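Kalo Guides: Frequently Asked Questions

What is a Kalo guide?
A small travel guide to one place, short enough to read on the train there. The current list runs to 20 places, most of them towns your relatives would ask you to repeat. The Hulumthorpe guide has 88 pages, eight of them on where to get soup.

Do hotels pay to be included?
No. One did send us a fruit basket. We ate the fruit and left the review as it was, including the part about the shower.

What do "Plain," "Pleasant," and "Steep" mean?
They are our three hotel grades. Plain means a bed and a door that locks. Pleasant adds a decent breakfast. Steep refers to the price, though at the Chu House in Hulumthorpe it also covers the stairs.
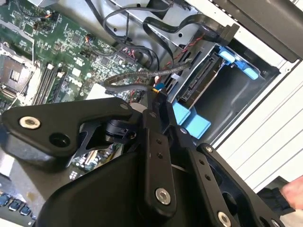

Inside a desktop computer, memory slots at an angle.

Can I read the guides offline?
Yes. Download before you leave home, as the signal in Hulumthorpe comes and goes with the bus. Maps are included. Walking times assume you don't stop at the bakery, so add 10 minutes.

Why does the Hulumthorpe guide say the inn dates from 1614?
The sign over the door says so. The sign itself looks newer, and so does most of the inn. We've kept the date and dropped the word "historic."

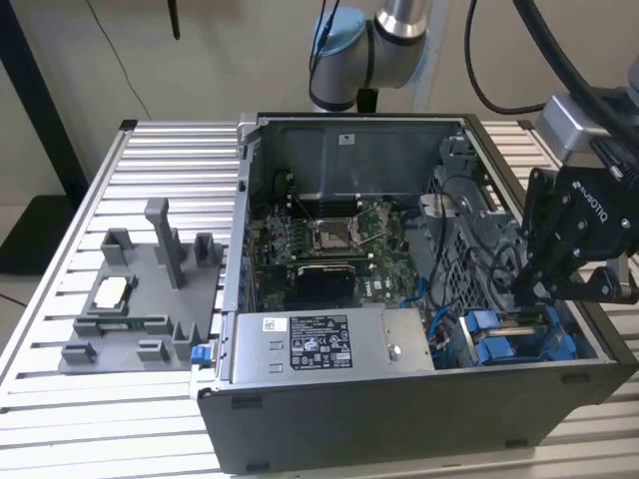

Can I book a room through you?
No. Each listing has the hotel's own phone number, and at the smaller places a person picks up. For the ferry, use Jetell, the local ticket office, which opens when the ferry does – or shortly after it has gone.

How often are the guides updated?
Every July, plus whenever a restaurant closes right after we've called it unmissable. This has happened more than once and we're starting to take it personally.

Do you print readers' disagreements?
Gladly, and usually in full. The grade for the harbor guesthouse has brought in more mail than anything else we've written.

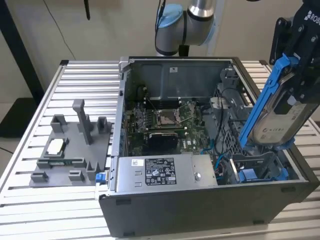 Marlene: You gave it Pleasant on the strength of one breakfast. I stayed four nights and the eggs were good exactly once, so you must have come that morning. Plain, please, and mention the gulls.

The gulls go into the next edition. The grade is under review, pending eggs.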